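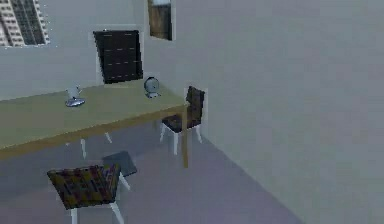

I finally read the Plillberg paper everybody at work keeps forwarding. The claim is that a navigation policy trained only in rendered rooms will carry over to real ones. They trained on 2,434 layouts and then tested in 63 real apartments - all of them, as far as I can tell, in Kamport.

Guðlaug Norðdahl thinks I'm being unfair. Maybe. But the simulated floors have no texture at all, and my hallway has a rug that eats wheels. Show me failures by room, not one average. Until then I'm keeping the old Marti planner on our machine.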